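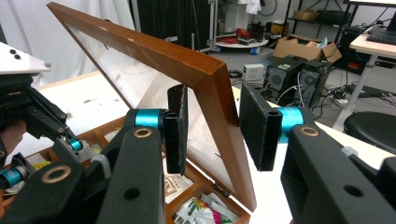

The office tea box deserves a better defense than it usually gets. When budgets are reviewed each November, hospitality supplies are among the first lines questioned, and the compartmented box of assorted teas is held up as a small luxury. In the view of this writer it is a modest piece of shared equipment and should be maintained as such.

Our building receives some 300 visitors a year. Most are offered a drink before they are offered a chair. A box with dividers lets a guest choose without asking, and it shows the host what is running low.

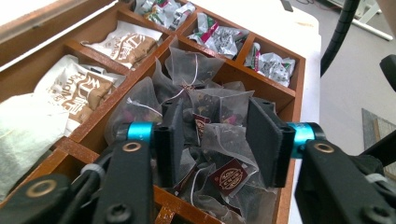 Office of Workplace Services, Tuvar

The usual objection is to variety. A single tin of plain bags would cost less, and the mesh pyramids with whole leaves and flower buds cost more than flat sachets. Both points are correct. Yet the full outlay last year was 1,603 dollars, for a staff of 119, and that sum included the sugar.

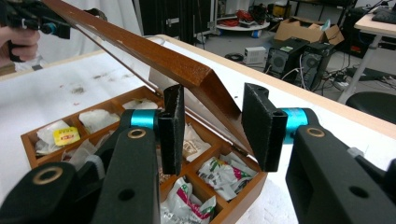

A stronger objection concerns order. Mixed boxes decline quickly - packets migrate, favorites vanish, and the unloved flavors remain until their wrappers crease. The remedy is regular sorting. One kind should be kept to each compartment where space allows, strings and tags should be laid where they can be reached, and old packets should be removed before new ones are added. The lid should be closed at the end of the day.
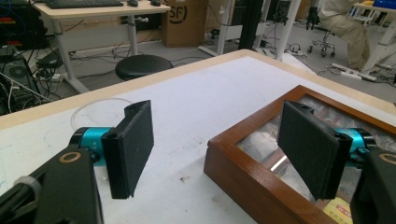
Glossy reddish-brown wood and a glass panel, on the white table.

Departments that wish to replace their boxes with vending machines should first consult their own staff.

Last updated: 22/12/2014

40 shares | 3 comments

Kimie Sasaki
Agree on the sorting. Ours on the second floor has not been sorted since spring.

Wafula Wanyama
The sugar should be a separate line. I have raised this before.

Yae Sakai
Could we please have more without caffeine?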